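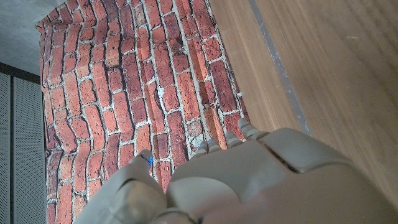

PRE-SESSION INSPECTION CHECKLIST – TWO-ARM HANDLING STUDY
Test cell, Taltton building
Inspector: Karine Fortin
Study: Uver method, comparison of hand and gripper grasps

Scope

This checklist covers the two-arm cell used for the Uver study. The study tests whether a grasp policy trained on wrist-camera views alone can match one that also receives the head view. Results depend on the cell being in the same condition for every session, so several items below concern the data as much as the safety of staff. Mark each item Pass, Pass with comment, or Hold. A Hold stops the session.

Section A. Emergency stop and access

A1. Emergency stop tested from the operator position and from the door. Pass.
A2. Restart requires a manual reset after each stop. Pass.
A3. Operator and observer are signed in by name. Pass with comment. The observer line was blank on the earlier form. Please complete both lines before power is applied.
A4. No one reaches over the table while either arm is enabled. Pass.

Section B. Multi-fingered hand

B1. Finger and thumb shells checked for cracks and open seams. Pass.
B2. Thumb closes under the reduced force limit. Pass.
B3. Hand holds the test object for 21 seconds without a fault code. Pass with comment. The hold was repeated after the software was restarted, and the second result is the one entered in the log.
B4. Wrist camera view includes the thumb and the fingers during a grasp. Pass.

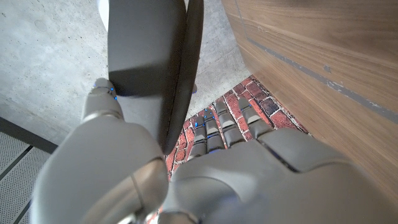
Item B4. Wrist view, left hand closed on a dark gray object.

Comment on B4: The wrist-only condition is valid only when the contact side of the thumb can be seen. Trials in which the object hides the thumb entirely are to be flagged by the operator and kept. They are not to be deleted. In the October series, flagged trials were removed before review, and the two conditions could not be compared fairly. The present series has 3,402 trials on record, flagged trials included.

Section C. Gripper

C1. Jaws aligned, fasteners tight. Pass.
C2. Hinged objects are gripped by one edge only, at the low speed setting. Pass.
C3. Service count below 2,000 cycles since last jaw inspection. Pass with comment. The limit will be reached during the next block. Schedule the inspection with Keane before then.

Section D. Cables, floor and table

D1. Arm cables have enough slack for full travel. Pass.
D2. Floor cables kept clear of the walking route. Pass with comment. Cables under the table are to be gathered and tied before the next block – this was also noted on the previous form.
D3. Tape lines on the table are in place and readable. Pass with comment. The tape is faint. Replace it along the same lines; a shifted line changes the start positions and makes earlier trials unusable for comparison.
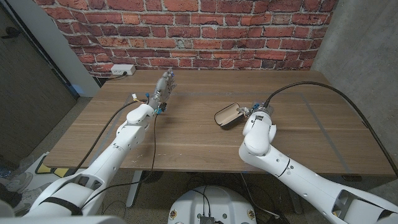 Taltton, January 2026

Inspector's statement. The cell is released for the next block of 144 trials, subject to the comments under A3, C3, D2 and D3. No item was marked Hold. The order of objects is to follow the Cluvwood list without substitution, and the head view is to be recorded in both conditions, including the one in which the policy does not use it.

Any change to force limits, camera mounts or table layout ends this release and requires a new form.

Signed: Karine Fortin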